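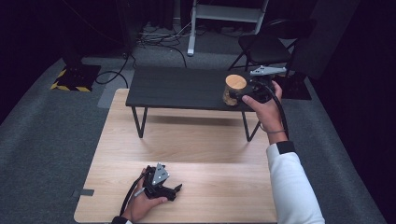
3 min read

Pale wooden tabletop: which finish, and is the light patch a problem?

Todbridge Home Help > Furniture and Surfaces > Tables
Posted 2024-01-31 - Viewed 1,120 times

palegrain

Hello to all. I hope I have chosen the correct section.

I have a big table with a pale wooden top, beige, with fine grain. I bought it second hand from a shop in Drulstead and it came without any papers. The seller only told me "it is light wood, maple or maybe birch", and he did not know what finish is on it. I would like to take good care of it but I do not know if I should use oil, wax or only a cloth.

Behind it I have a low black table with thin hairpin-style legs, and at its right end there is a small round wooden container with a pale top. The black table gives me no trouble except that it shows every bit of dust. The container I would like to treat the same as the big table, if this is possible.

My real worry is the middle of the big table. When I look from a low angle there is a whitish area where the grain lines become silvery and difficult to see. Near the far end the grain is less crisp, with arches one inside the other. I am afraid that the finish in the middle is worn out, or that somebody before me used a wrong product. The room is rather dark, so it is not easy to judge.

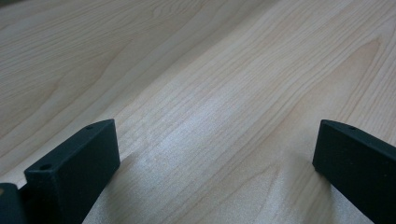
The top seen from close, with the whitish area in the middle.

I already have a bottle of Grastden furniture oil at home, unopened. Can I put it on, or will I make it worse? I can wait until February if it is better to do some tests before.

Thank you for your patience with my English.

benchandbrush
683 helpful votes

Please keep the Grastden bottle closed for now.

The pale area in your second picture looks to me like reflected light. It has no border, it is strongest just below the center and then it goes away little by little. A worn place usually has a more clear shape, for example where plates or elbows were. But a picture is only a picture, so please do these checks at the table:

1. Stand on the opposite side and look again. If the pale area goes to another place when you move, it is light and you can forget it.
2. Turn off the lamp, or close the curtain, and look one more time.
3. Close your eyes and slide your fingers from the edge to the middle. A worn finish often feels a little more rough.
4. Put one small drop of water on the underside, if the underside has the same finish, and wait 17 minutes. If the drop stays round and leaves no dark mark, the wood is sealed.

If it is sealed (lacquer or varnish), oil cannot go in. It will stay on the surface and become sticky, and then the dust will stay too. In that case use a soft cloth, almost dry, and go along the grain. If the water makes a dark mark, the wood is bare or only oiled, and then you can think about oil. Try it first on a hidden place and leave it two days. Oil makes pale wood more yellow, and you cannot easily go back.

About maple or birch: I cannot say from a picture. The arches are common in many woods. It can also be veneer, so please do not sand before you have looked at the edge. If the lines on top do not continue down the edge, it is probably veneer, and the layer is thin.

For the small container, do its own test. It can have a different finish from the table, even if the color is near.

hutchins_road_flat

just use beeswax. i put it on everything and it is fine

palegrain

Thank you both. I did the first check this evening, and the pale area moved with me when I walked to the other side! So it is light, and I feel a little foolish but also very relieved.

The drop test I will do tomorrow when I can kneel under the table with a flashlight. About the beeswax - do you use the soft one or the hard one? And is it safe on top of lacquer?

benchandbrush

Not foolish, I have done the same with my own desk. On lacquer a very thin coat of soft wax will not hurt, but it also gives you not much, and it can leave cloudy marks if you put too much. I would leave it without. For the black table, a slightly damp microfiber cloth and then a dry one.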